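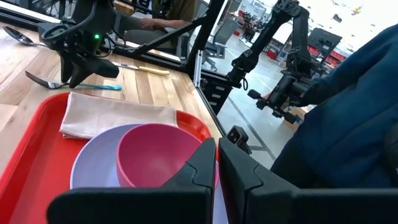 Tralarano Children's Book Circle — Mending and Care Page

Looking after picture books at home
Updated November 20, 2018

Hello again, and thank you for all the lovely messages after the July swap! So many of you went home with armfuls of picture books (I saw the pushchairs, they were groaning) and quite a few of you have written since then to ask what on earth to do with the ones that arrived sticky, torn or smelling faintly of somebody's garage. I promised I would put everything I know in one place, so put the kettle on, because I do go on a bit once I get started on this.

Sticky covers

Most picture book covers have a shiny laminated finish, and these are very forgiving. Take a soft cloth, dampen it with plain warm water and wring it out until you think it can't possibly do any good, then wring it again. Wipe from the spine out towards the edges, never the other way, or you will push the damp into the corners where the board is already a bit furry. Dry it straight away with a second cloth. For jam I add the tiniest drop of washing-up liquid to the water, and for the glue left behind by price stickers I use a dab of cooking oil on cotton wool, leave it while I make the sandwiches, and then wipe it off. Please only do this on shiny covers! On a matt or cloth one the oil will leave a mark that you'll be looking at for ever. For those I rub very gently with a white eraser and learn to love whatever stays behind.

Torn pages

Put the sticky tape down. I know it's right there in the drawer, and I know the child is crying, but ordinary tape goes yellow and brittle and then it lifts off and takes the bear's face with it. I lost page 23 of my own childhood copy of a story about a lighthouse cat that way, and I have never quite got over it.

If the tear is a slanting one, you will often find that the paper has split into two thin overlapping edges. Brush the smallest amount of white PVA glue along them with a fine paintbrush, lay them back together in the same order they came apart, and slip a piece of baking parchment on either side before you close the book. Pop something heavy on top and leave it overnight. A clean straight tear needs a strip of proper mending tissue, and I tear mine to shape so that the feathery edge melts into the page. Linico do a nice one on a small roll, and Jingyi Yan has very kindly let me know that the art shop on Picard Street has started keeping it behind the counter, so do ask if you can't see it.

Wobbly spines

When a hardback begins to flop away from its cover, look down the hollow of the spine from the top. If you can see daylight, you can mend it! Roll a knitting needle in PVA, slide it down the gap, turn it so that the glue goes along the hinge, and do the same from the other end. Then close the book, press along the groove with the edge of a ruler, and leave it under a weight until the next day. I used to use far too much glue and ended up with a book that opened like a brick, so go lightly. You can always add more tomorrow.

Board books are another matter. Once the layers of a chewed corner have dried thoroughly (stand the book on its end, fanned open, somewhere airy and well away from the radiator), work a little glue between the layers with a cocktail stick and squeeze the corner in a clothes peg with parchment under the jaws. 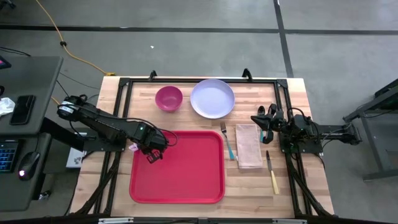 Xiaoqing Liao wrote in to say that she had tried the clothes peg on a very well loved board book and it left two dents in the cover, and could I please tell people to put a bit of stiff card between the peg and the parchment. I certainly can, and I do it myself now. She also wonders whether a hairdryer would hurry things along, and I'm afraid my answer is no, or at least only on the cool setting and from the other side of the room. Warm air makes the boards curl like old toast.

Musty smells

A shoebox with a lid, a saucer of bicarbonate of soda in the bottom, and a little rack or upturned punnet to keep the book out of it. Leave the book standing open inside for a few days, giving the bicarb a stir whenever you remember. I'm not fond of the scented sheets some people tuck between the pages, as you end up with a book that smells of mustiness and lavender together. If there are actual spots of mould, keep that book well away from the others and brush it off out of doors with a soft brush, with a mask on.

Shelving

Try not to pack them too tightly. Small people pull a book out by the top of its spine, and if its neighbours are gripping it, the spine is what gives. Tall floppy paperbacks are happier lying down in a basket. Keep the whole lot off the windowsill if you can bear to — red fades first, and I have a very pale fire engine to prove it.

Names inside the cover

Pencil, always pencil! Or a bookplate, stuck down only along its top edge so that the next family can lift it off. Plamidance, our bookplate pattern with the dancing mice, is in the folder by the door, and you are welcome to take it away and copy it. The children enjoy colouring in the mice, and you would be surprised how much more careful they are with a book once their name is in it.

If you have a poorly book that isn't covered here, bring it along in a paper bag with all its loose bits, even the ones you think are too small to matter. And if the tear runs through somebody's favourite picture, don't let anyone else have a go at it with the tape in the meantime.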